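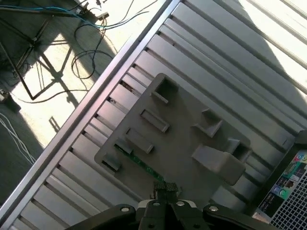
Cahier d'atelier – 1er janvier 2020 – gestion locative, portefeuille Flelcombe

Objet : reprise des relevés de loyers dans Filleo avant la première quittance de l'année.

Export Rarkow relancé ce matin, 301 baux actifs. L'import Filleo en accepte 230 et en rejette 71. Les rejets se répartissent en deux familles : baux sans date de révision, et baux dont le dépôt de garantie est saisi dans le champ « provisions ». La seconde famille vient de l'ancien masque de saisie, celui d'avant août.

Correction manuelle sur les dépôts. Règle appliquée : si le montant est égal à un mois de loyer hors charges, bascule vers « dépôt » ; sinon le bail reste en attente et on ressort le contrat signé. Ne pas se fier au libellé, il a été recopié d'un locataire à l'autre.

Dates de révision : prendre la date anniversaire du bail, sauf clause contraire. L'indice de référence est repris du contrat, jamais de la dernière quittance.

Immeuble Ramanauskas
Écart de 3 000 euros entre le solde propriétaire et la somme des comptes locataires. Deux virements du même montant figurent au journal, un seul au relevé bancaire. Doublon probable, pas encore extourné. Je laisse le compte rendu de gestion en brouillon tant que la banque n'a pas confirmé.

Mandats
Les propriétaires en autogestion partielle (recherche de locataire seule) ne doivent pas recevoir de compte rendu mensuel. Filleo le génère par défaut. Case à décocher mandat par mandat, le traitement par lot ne la prend pas en compte – essayé deux fois.

Code 99 : à réserver aux lots vacants. Il a servi aussi pour les lots en travaux, d'où des taux de vacance faux sur Flelcombe. Créer un code séparé avant de sortir les chiffres.

Reste à faire
– relancer l'import sur les rejets corrigés
– extourner le doublon Ramanauskas après retour banque
– vérifier l'arrondi des charges au prorata, entrées en cours de mois
– garder l'accès Rarkow en lecture jusqu'à la clôture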